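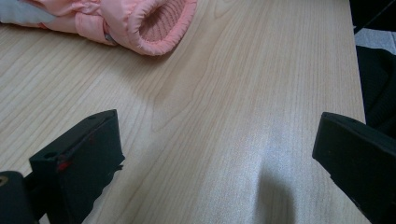

We use cookies to keep you signed in to the list archive. By continuing you accept this.

Subject: Re: Garment subset, held-out results and the sleeve question
From: Clifford Lapointe
To: manipulation-methods list

Dear colleagues,

On behalf of the Storkine working group I am replying to the message Edmund Duda sent to this list, which is quoted in part below. The group has discussed his three points and I have been asked to give our answers in writing so that they are kept in the archive.

> From: Edmund Duda
>
> We have read the draft report with interest and have tried to repeat
> the main result at Vemadico with our own policy code. We reach a
> similar figure on flat shirts and towels. On padded garments we fall
> well short of what you report.
>
> 1. Were the padded jackets included in the training split, or only
> in the held-out split? Table 2 and the text disagree.
>
> 2. The draft says that grasp points were labeled "at the nearest
> stable edge." On a quilted sleeve our annotators cannot agree on
> what that edge is. Some mark the rim of the cuff and others mark
> the first seam behind it.
>
> 3. Did you filter out the approach segments in which the gripper is
> open and nothing is held? We kept them, and they make up a large
> part of our data.
>
> We would be grateful for a reply before the December call.

On the first point, Table 2 is correct and the text is wrong. The full garment set holds 3000 hand-held demonstrations. After removal of recordings with lost tracking, 2182 were used for training and 563 were held out. Padded jackets appear in both splits, but no single jacket appears in both. The sentence in Section 4 which states that padded items were "reserved for evaluation" was carried over from an earlier plan and will be removed.

On the second point, the wording in the draft is too loose and we accept the criticism. Our annotators worked from a longer written guide that was never attached to the report. For sleeves, the guide asks for the cuff rim when the opening faces the camera and the rim can be followed by eye over at least half its length. In every other case the label goes on the first seam behind the cuff. A ribbed lining inside the cuff is not to be labeled, even where it is the sharpest feature in view. In our early rounds, labels placed on the lining led the policy to push one finger into the sleeve and close on a single layer of fabric. The garment then turned over during the lift in most trials. The guide will be added to the report as an appendix.

We went back to the held-out recordings of padded garments and had 59 of them labeled a second time by a person who had not seen the first labels. Agreement was good on rims and poor on seams. This suggests to us that part of the gap reported by Vemadico comes from the labels and part from elsewhere, and we would not wish to say more than that until the same recordings have been labeled at both sites.

On the third point, we did not filter out the open-gripper segments. We did shorten them. Each approach was cut so that it begins when the target garment first comes into view, and the remaining part was kept at full frame rate. A version trained with the approach removed altogether did worse on every class of garment, and worst on jackets lying near a corner or along one side of the table. The policy closed its fingers well once it was over the fabric, but it had no reliable way of getting there across bare tabletop. Reflections on the table surface made the problem more severe. Our present recommendation is to keep the approach and to include recordings in which the garment starts at the border of the camera's view.

One further matter was raised by Hrubý outside the list. The finger pads used at Rekano are thicker than those used for the first recordings, and the change is not noted in the draft. The revised version will state which pads were used for each part of the set. We have not tested the effect of pad thickness on its own and make no claim about it.

Sites that wish to take part in the joint relabeling are asked to write to me before the December call. Please state how many annotators are available and whether they have worked on clothing before. The annotation guide can be sent in advance on request.

Yours sincerely,

Clifford Lapointe
for the Storkine working group

Contact the list owner | Copyright Storkine working group | Back to top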